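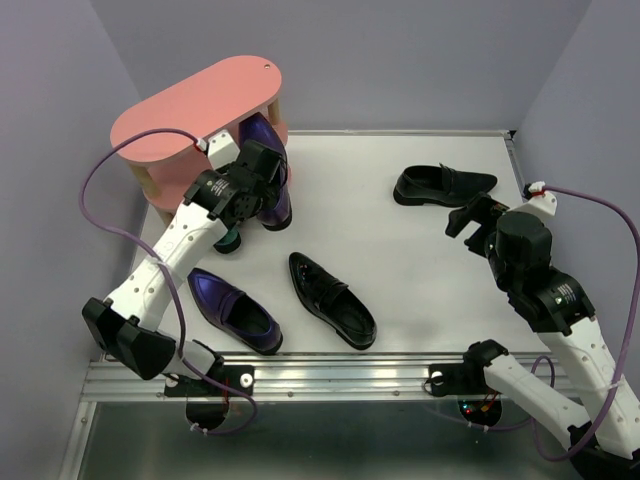 Puesta a punto y mantenimiento de una celda de dos brazos

Publicado el 28 de junio de 2018 por Keith Lockyer

Esta guía recoge el procedimiento que seguimos en el taller de Hendaveck para montar, ajustar y revisar la celda Oneo, una mesa cerrada por tres lados con dos brazos ligeros que trabajan sobre el mismo tablero. La usamos para tareas de colocación de calzado en un zapatero pequeño, pero casi todo sirve para otros objetos de tamaño parecido. Se supone que ya tiene los brazos montados pieza a pieza y que los actuadores llevan asignado su identificador.

Material necesario

Juego de llaves Allen, nivel de burbuja corto, regla metálica de 500 mm, bridas reutilizables, paño sin pelusa, alcohol isopropílico, cinta de pintor y un rotulador fino. Para la parte eléctrica, un multímetro.

Antes de empezar

Corte la alimentación de los dos brazos y desenchufe la fuente. Los brazos no tienen freno, de modo que caen en cuanto pierden par. Sujételos con la mano y déjelos apoyados sobre el tablero antes de apagar. Retire también los zapatos y el zapatero.

1. Fijar las bases al perfil

Las dos bases van atornilladas al perfil de aluminio que recorre el borde delantero de la mesa. Meta las tuercas en las ranuras y presente cada base sin apretar. Mida desde el extremo del perfil hasta el lateral de la base: en nuestra celda son 403 mm entre las caras interiores de los dos soportes. Si cambia esa distancia tendrá que repetir la calibración completa, así que marque la posición con cinta y rotulador.

Apriete en cruz y en dos pasadas. Después empuje la base hacia los lados. Si se mueve algo, afloje, limpie la ranura y vuelva a empezar. Una viruta debajo del soporte basta para que la pinza llegue desviada al fondo de la mesa.

2. Pasar los cables

Cada pinza lleva su cable morado, que vuelve a la base por el exterior del brazo. El error más común es dejarlo demasiado corto. Proceda así:

Conecte primero el extremo de la pinza y compruebe que la clavija entra hasta el tope.

Lleve el brazo a mano hasta su alcance máximo y gire la muñeca en los dos sentidos. El cable debe formar un arco holgado en todas las posturas.

Fije el cable cerca de la base con una brida, sin estrangularlo.

Recoja el brazo y mire que el bucle no roce el tablero ni se enganche en el codo.

En el brazo izquierdo conviene que el arco salga hacia fuera, por encima del borde de la mesa. Si cae hacia dentro, tarde o temprano engancha el zapatero.

3. Comprobar la electrónica

Las controladoras van debajo del perfil, detrás del panel oscuro. Antes de dar corriente, mida la tensión de la fuente en vacío y compare con la placa de características. Conecte después un solo brazo. Espere a que responda y conecte el segundo. Si un brazo no aparece en el programa, revise por este orden: el conector de la base, el primer cable entre actuadores y el identificador del actuador. Dos actuadores con el mismo identificador dan un fallo intermitente que se confunde fácilmente con un mal contacto.

4. Poner a cero las articulaciones

Abra Flelia, el programa de control, y entre en el puerto de servicio (2942 en la instalación de fábrica). Coloque el brazo en la postura de referencia, con la pinza cerrada, y guarde el cero articulación por articulación, empezando por la base. Haga lo mismo con el otro brazo. Apague, encienda y vuelva a leer los valores. Si alguno ha cambiado, el tornillo de la corona de ese actuador está flojo.

5. Colocar el zapatero y probar

Ponga el zapatero en la esquina trasera izquierda y marque su contorno con cinta. Empiece con un solo zapato en el centro del tablero, a velocidad reducida. Cuando el agarre salga bien 3 veces seguidas, añada otros. Pruebe con materiales distintos: el charol resbala, y el acabado tipo ante agarra mejor pero se marca si la pinza aprieta demasiado. Incluya algún zapato tumbado de lado, que es la postura que más problemas da.

Si la pinza choca con la balda superior al entrar, no corrija la altura del zapatero. Revise antes el cero del codo.

Mantenimiento

A diario: limpiar los dedos de la pinza con alcohol y pasar el paño por el tablero. El betún deja una película que apenas se nota al tacto.

Cada semana: reapretar las bases, revisar las clavijas de las pinzas y buscar grietas en los eslabones perforados, sobre todo junto a los tornillos.

Cada mes: medir la holgura del codo. Con el brazo extendido y con par, mueva la punta con un dedo. Si nota un golpe seco, cambie la corona. Los repuestos los pedimos a Győri, que cierra en agosto, así que conviene tener una corona y un cable de pinza en el cajón.

Anote cada intervención en la hoja de la celda, con el brazo, la articulación y el valor del cero antes y después.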